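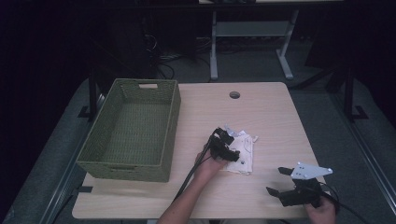
Kirnero Seed Library

Progress report to the Annamalai Fund
1 November 2020

The grant of £4000 was awarded in February to set up a seed lending library for gardeners in Trimov and the villages nearby. The plan was to lend out vegetable and flower seed in spring, teach borrowers how to save it, and take a share back in autumn. This report covers the work up to the end of October.

Lending

We had meant to open with a seed swap in the village hall. The hall closed the week before, so we moved to postal lending and doorstep pick-up. Requests came in by phone and email. Most people asked for beans, peas, lettuce and tomatoes, and we ran out of the dwarf French beans before the end of April.

By the end of the season we had 128 households on the list of borrowers. That is more than we planned for in the first year, and a good share of them had not grown vegetables before. Many wanted advice on sowing more than on saving seed, and we spent a lot of the spring answering questions on compost, slugs and late frost.

Returns

Seed has come back from 11 of the growers so far. Beans and peas are the bulk of it. We expect more over the winter as people get round to shelling and cleaning, but the figure is lower than we hoped and we do not want to hide that. From the calls we have made, the main causes were plants lost in the May frosts, crops eaten before any were left to ripen, and people who thought the seed had to be perfect before they could hand it in. The instruction sheet did not say clearly enough that a small envelope is welcome. It has been rewritten.

Squash is a separate problem. Several people saved seed from plants grown next to other kinds, and we cannot lend it on as the named variety. We have kept it apart and will offer it as a mixed packet, marked as such. Next year squash will only go to growers who are willing to pollinate by hand.

Storage and testing

The cold cupboard was bought from Trallico and fitted in July, six weeks later than ordered. It holds a steady temperature. The damp readings were too high through August – the door seal was not sitting flat – and Trallico replaced the seal at no charge. Readings since then have been within the range we set.

Germination tests have been done on all the returned beans and peas. Two batches came out poor and were composted. The lettuce is still to be tested, and the tomato seed is being dried now.

Training

None of the face-to-face seed saving days took place. In their place we wrote four short guides and posted them with the packets. We also held an outdoor session in September on threshing and cleaning beans, with numbers kept small. It was full, and there is a waiting list for another.

Money

Spending is under budget. Hall hire and travel have hardly been touched, while postage and envelopes have cost more than twice what we allowed. We ask for your agreement to move the unspent hall hire into postage for the coming spring. The cupboard came in at the quoted price. A full table of spending is attached with copies of the receipts.

Next steps

Testing and packing will go on until the new year. The new seed list goes out in February, with the rewritten sheet in every packet. We will ring borrowers who have not sent anything back, starting with those who took runner beans. If the hall is open again we will hold the swap there in March, and if not we will lend by post as we did this year.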